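A robot that has learned to fold a towel on a table can still fail completely with a bed. At Gedudia, the small software company where Kornél Bakos leads the planning team, they needed four months to accept this.

A bed sheet has no fixed shape, and most of it is hidden from the cameras at any moment. The first version of the planner, called Quinlan, tried to rebuild the whole sheet as a mesh before each motion. It was correct on paper and very slow. While the computer was thinking, the hands waited.

The present version asks a smaller question: where is an edge that I can hold, and where should it go? A perception module marks possible hems and corners, and the planner compares almost 900 short motions before it chooses one. White fabric on white fabric remains the hardest case – the border between a duvet and the sheet under it can be only a weak shadow.

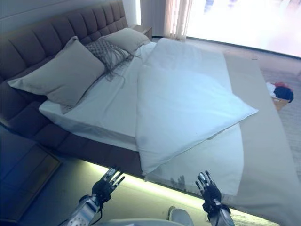
Too much attention goes to the grasp and too little to the release, according to Aminu Iyamu. A hand that opens one moment early will lose the tension, he argues, and then all the planning before it was for nothing. He would prefer to spend the next six months only on letting go.

Bakos does not fully agree, but he has added a release check to the planner. It compares the force in both wrists and delays the opening of the fingers if one side is still pulling. The team wants to test it in May, together with a new logging tool named Punar.

Contact the editors | © Drolterent Magazine | Back to top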